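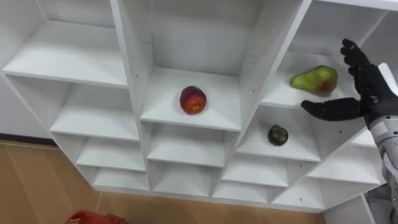 Shelf pins and sagging shelves – what are you all doing?
Started by murevby_mel

murevby_mel wrote:
Hello all, and I hope everyone is keeping well and has something nice simmering on the stove. I've been reading here for years and hardly ever post, but with all this time at home I have finally started turning the spare bedroom into a proper sewing and book room, and I've run into something I'd love your thoughts on.

I have a run of white laminate shelving along the long wall, the adjustable kind with the little holes up the sides. It was my sister's before it was mine, and it has moved house with one or the other of us more times than I'd like to think about. The uprights are fine. The trouble is two of the wider shelves, which have a definite belly in the middle. I had my cookbooks on them (big heavy things, I know, I know) and now even with the books off they haven't gone back to flat.

So do I flip them over and let the weight push them the other way? Do I add something underneath? Or do I give in and buy new boards? My husband votes for new boards, but he votes for new everything.

skodska_grandpa wrote:
Welcome out of hiding, Mel! Flip them. I have flipped every shelf in this house at one time or another and it works a treat. You put the belly upward, load it with your books, and in a few months it has settled down level. Then you write yourself a note to flip it again in a couple of years. My wife says I am the only man she knows with a calendar for shelves, but our pantry is as straight as the day I built it.

Check that the underside is finished before you do it. Some of the cheaper ones are bare on the bottom.

Valtteri Pesonen wrote:
I'm going to disagree with grandpa, kindly, as I always do :)

Flipping buys you time but it doesn't make the board any stiffer. Particleboard creeps under load, and once it has gone one way it will be just as happy to go the other. What you want is a stiffener. Take a strip of solid pine, 2 inches tall, and glue and screw it along the front edge underneath, standing upright. Use short screws and drill for them first so you don't come through the top. Paint it white and from across the room it looks like a thicker shelf. I did this for the long shelves in my mother's hallway and she keeps her whole set of encyclopedias there, which she will not part with although I have tried.

One strip at the front is usually enough. If the shelf is very deep, put another at the back.

skodska_grandpa wrote:
Twenty years of flat pantry shelves says otherwise, Valtteri, but I'll grant you the strip is the stronger job. I just don't like to send a person out for lumber when the cure is free.

seo_stitches wrote:
Can I ask about the pins while we're here? Mel, have a look at yours before you load anything back on. I had the plastic ones, and one evening a whole shelf of fabric came down and gave the cat such a fright that she wouldn't come into the room until the weekend. I replaced them all with metal ones, the sort with a little flat tab for the shelf to rest on. A bag of 10 was less than a cup of coffee and a bun.

Do take an old pin along to the store with you. There's more than one size of hole, and they look the same until you get home.

murevby_mel wrote:
Oh, seo, your poor cat! I went and checked, and mine are a mixture. Some metal, some plastic, and one that is a piece of pencil. I'm fairly sure the pencil was my sister's idea, though she's denying it.

grislow_dan wrote:
Unpopular opinion, but I'd get the cookbooks off the wide shelves for good. Put them in the narrow cubbies and keep the wide ones for light things, yarn and baskets and so on. The distance between the supports matters more than anything else you do. I spent a whole April gluing strips on everything in my garage and then found I could have just moved the paint cans.

Valtteri Pesonen wrote:
Dan is right about the span, but a person shouldn't have to arrange her life around a shelf. Mel, if you like the cookbooks where they are, put the strip on.

grislow_dan wrote:
It's yarn, Valtteri, it doesn't care where it lives.

murevby_mel wrote:
You've all been so generous, thank you! I think I'll do a bit of everything – strips on both of the wide shelves, metal pins throughout, and the very heaviest books in the narrow part, where they'll be easier to reach anyway. My neighbor has pine offcuts he's been trying to give away since he built his chicken coop, so the lumber is free too, grandpa.

One last thing. Would ordinary white wall paint do for the strips, or do I need something tougher?

seo_stitches wrote:
Trim enamel, and leave it a good few days before you put books against it. Wall paint stays a little tacky and your dust jackets will stick. Ask me how I know!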